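June 7, 2023

Tianyou's idea, which I was rude about in front of people, is winning. He wants the arm to learn unpacking by watching packing demonstrations backwards. I said a basket of shopping run in reverse was a party trick and no sort of method, and Bronwyn wrote that down, as she does.

We have 270 demonstrations now and want 400 before the Hadora people visit in July. I spent the morning on tissue packs. They are slippery little beasts, and reversed grasps on them come out with the fingers closing on nothing much.
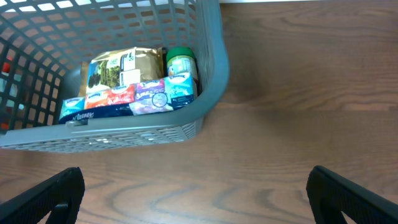 The jar is another matter. Reversed or not, it goes well, and I've stopped holding my breath over the lid. Foil pouches are middling – Przemysław thinks the crinkle confuses the depth estimate, and I think Przemysław blames depth for everything, including lunch.

After lunch we did the comparison properly, same starting layouts for both policies. The reversed one matched the ordinary one on everything rigid and lost badly on anything soft. So I was right about tissues and wrong about the rest, a split I shall be presenting to Tianyou as a draw.

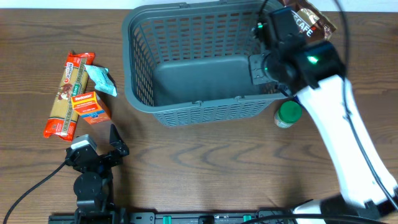 *Basket empty, pasta and the orange box off to the left.*

Episode 127 has to be thrown out. I labelled it "packing" twice. Ásdís spotted it in 2 minutes and was very nice about it, worse luck. Must ask her whether the soft items want their own split before I start on the next batch.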